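Tidow Two-Pane Window, Wood Frame

Item 293

The Tidow is a fixed-size replacement window supplied by Clutthorpe for bedrooms, studies and stairways. It is delivered fully assembled and is intended for installation in an existing opening by a qualified contractor.

Specifications
Panes: 2
Hardware: center latch, factory fitted
Finish: Jukance oil stain, 6 shades
Minimum order: none for homeowners; trade pricing begins at 100 units

Care
The finish should be wiped with a soft, damp cloth. Solvents and abrasive pads will void the finish warranty. A second coat of stain may be applied after installation – please allow the first to cure fully.

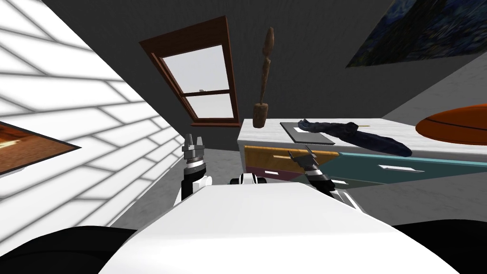

Window with reddish-brown wooden frame and dark brown sill.

Ordering
Orders received before noon on Wednesday are released to the Dzene warehouse the same week. Custom shades cannot be returned. Customers replacing an older Tidow unit should state the item number on the order form, as the mounting brackets differ.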